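**Ticket:** Carton too small for large plush, Prurnus order
**Opened:** 2020-08-07
**Site:** Clidside packing room
**Reported by:** Tzu-hsuan Liao
**Priority:** normal
**Status:** closed, packing note changed

**Problem**

The packing sheet for the Prurnus order puts the large pink plush and three small ones in one shallow carton. With the large one in first, the small ones do not fit below the rim. Closing the lid leaves a bulge and the tape lifts overnight. 11 cartons from the first batch came back from the shelf check with open seams.

**Checks**

1. Carton size against the sheet. Correct part, Brudero shallow, 36 cm on the long side.
2. Tape. Changed to a fresh roll. Seams still lifted.
3. Large plush upright. Stands well above the wall, lid will not meet.
4. Large plush on its side, foot toward the left wall, flaps folded flat. Better height. The strawberry on top is then the highest point and takes the pressure from the lid.

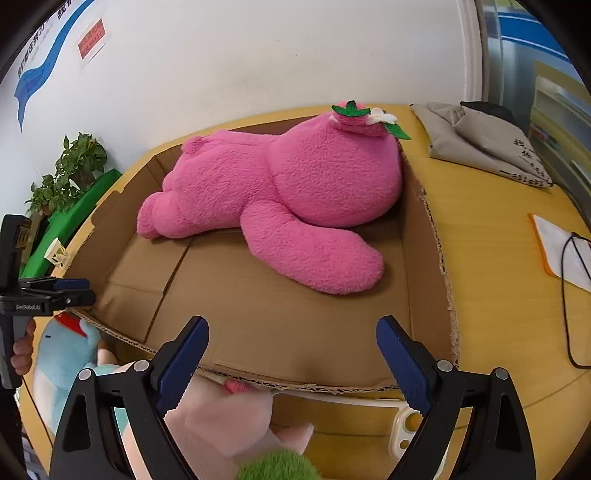 Check 4: large plush on its side in the shallow carton, strawberry and flower at upper right.

The body and the thick limb use up most of the floor in this position. Pressing the limb inward gains a little room, but it springs back when released. Small plush placed over the limb slid toward the front wall when the carton was tilted.

Also noted: cut edges on the right and front of the carton have the corrugation exposed. Fleece snags on it if the plush is dragged in. Lower it from above.

**Cause**

The sheet was copied from the previous order, which had a smaller main item. Carton size was not updated.

**Fix**

- Large plush goes alone in the shallow carton, on its side.
- Small plush go in a second carton, three per carton.
- Felt leaf laid flat before closing.
- No weight on top of the strawberry.

Repacked 72 sets this way. Left closed for 90 hours, no lifted seams.

**Open item**

Ask Brudero for a price on the next height up. If it is close, go back to one carton per set from November. Moved to a separate ticket, assigned to Liao.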